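Dovard arm guide, part 2: showing the arm a job by remote control

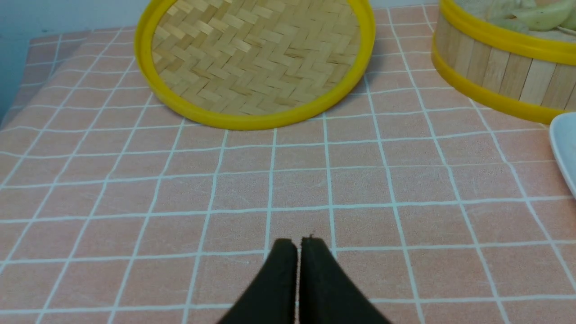 Svenja Egger

Right, you've bolted the arm down and it has stopped beeping at you, so now for the fun part! In this section we'll drive the arm through a small kitchen job with the hand controller and save each go as a recording. I use a bamboo steamer with a separate lid and a basket of dumplings, and the job I teach is putting the lid on the basket. Anything with a lid will do if you haven't got a steamer (I started with a saucepan and dented it).

Before you start

You'll want the hand controller charged, the Forkis recording program open on your laptop, and the red stop button where your free hand can slap it. Clear yourself a decent bit of table. I lay a checked cloth down as well, as the lines make it much easier to put things back in nearly the same spot between goes.

CAUTION: Keep your face and your sleeves out of the arm's reach whenever the motors are on. It's slower than you but a lot more stubborn.

Setting out

1. Put the lid flat on the table, woven side up, straight ahead of the fingers. Leave plenty of open cloth between the two so the arm has a proper run at it.

2. Stand the basket off to the right of the lid, a little way along. Near enough is fine. You'll be moving it later anyway.

3. Press Home on the controller. The fingers should close and come to rest low over the cloth, pointing at the lid. If they end up pointing at the ceiling, go back to part 1 and do the joint check again, sorry.

4. Look at the wrist camera view on the laptop. You want the whole near edge of the lid in it and at least some of the basket. Our steamer has bright yellow rims, and they show up beautifully against pink cloth. The first set I bought was plain all over and I was forever losing the edge of it on a tan tabletop.

Note: don't fret if the far side of the lid is out of view at the start. Mine usually is, and more of it comes in as you lift the wrist.

Recording a go

5. Press Record and wait for the short beep. Then wait one more breath. If you set off on the beep the first bit of movement gets lost.

6. Squeeze the controller gently to open the fingers and drive forward, keeping low, until one finger is either side of the rim.

7. Close on the rim and lift straight up. Slowly! Every wobble of your hand gets saved along with the good stuff.

8. Swing right until the lid is over the basket, lower it, and let go only when you feel the controller buzz.

9. Back off, press Home, then press Record again to stop. Each go has to fit inside 60 seconds or Forkis throws it away without asking.

10. Mark it Keep or Bin. Drops go in the Bin. Slightly crooked lids I keep, though Aparecida Leite, who did the arm settings for this guide, bins them and we've never agreed on it.

Doing it again, and again

11. Put everything back and shift the lid by a square or two of the cloth before the next go. Turn the basket a bit too. If you leave it all in exactly the same place the arm will learn that place and nothing else.

12. Take a break when your thumb gets tired. My worst recordings all come from the end of a long evening in December, when I was cross and hurrying.

CAUTION: No hot steamers. Steam gets into the wrist joint and fogs the camera, and a tipped basket of hot dumplings is a trip to the cold tap.

If it goes wrong

Error 3671 means the controller and the arm have lost each other. Let go of everything, press the red button, and switch the controller on first this time.

If the lid keeps slipping, wipe the fingers with a dry cloth and try a lower grip. Bendurix sell rubber finger covers that fit, and they do help with glossy rims, but redo the grip setting in part 1 once they're on.

Part 3 covers copying your kept recordings across and starting the training.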